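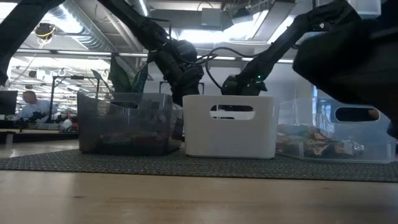

Snack bins at Hurnstead – frequently asked questions

The snack table at Hurnstead runs on open bins that get filled, emptied and washed on a simple schedule. The questions on this page are the ones that come up most from people who use the table and from other Wistum sites that want to set up their own. The bins stand side by side on a dark grey woven mat. Clear or smoky plastic lets you check the level from your chair, and you can see the brown, gold and silver packets piled against the front of the clear one. A white bin has to be looked into from above, or through the handle opening if the contents reach that high.

Which bins do you use?
Rounded plastic bins without lids, with a handle cutout near the top. We buy them from Buketti, but any bin with smooth inside corners will do. Avoid ribbed or woven baskets. Crumbs get into the gaps and stay there.

What goes in each bin?
Wrapped snacks only. Bars, cookies and small packets can share a bin as long as everything is sealed. Nuts and anything containing nuts get a bin of their own, with a label on the rim. The kinds of snack change from month to month, so please read the label and don't go by the position on the table.

Can I put my own snacks in?
Yes, if they are sealed and in date. Homemade food goes on a plate in the kitchen with a note saying what is in it. Opened packets should go home with you or into the trash.

Where do empty wrappers go?
In the trash can by the kitchen door. Please don't drop them back in the bins. A wrapper that has been folded flat looks a lot like a full one, and it throws off the refill.

How often are the bins filled?
Twice a week, before 9 in the morning. The cupboard holds 36 spare packets per bin between deliveries. If a bin runs out early, you can top it up yourself from the cupboard. Take from the box that is already open.

How full should a bin be?
No higher than the bottom of the handle cutout. Above that, packets slide out through the hole when the bin is lifted. Heavier things go in first and light packets on top.

How do I move old stock to the front?
Tip the bin onto a clean tray, put the new packets in, then put the old ones back on top. It takes a couple of minutes. Anything with less than 2 weeks left goes in the "eat first" dish in the kitchen.

How are the bins cleaned?
Empty them, wash them in warm water with dish soap, and dry them with a soft cloth. Don't use scouring pads. Clear plastic scratches easily and goes cloudy, and smoky plastic shows streaks if it is left to drip dry. The dishwasher is fine for the white bins on the top rack only.

What about the mat?
Shake it out over the trash, then wipe both sides with a damp cloth. Let it dry flat before the bins go back on. The mat keeps the bins from sliding and saves the wood from scratches – please don't take it away when you need more table space.

Can the bins be stacked?
Empty ones can. Full ones should stay in a single row. The rims don't lock together.

Are the bins only for snacks?
The ones on the table are. The Anghel room has a second set for tea bags, sugar and stirrers. Those are marked with a blue dot and should not be swapped with the snack bins.

What happens in December?
The building closes over the holidays, so the last refill is a small one. Leftover packets are set out by the front door for anyone to take, and the bins are washed and stored in cupboard 534.

How do I ask for a different snack?
Write it on the sheet inside the cupboard door. Requests are read before each monthly order. The order is limited to 400 packets, and a new item usually replaces an old one.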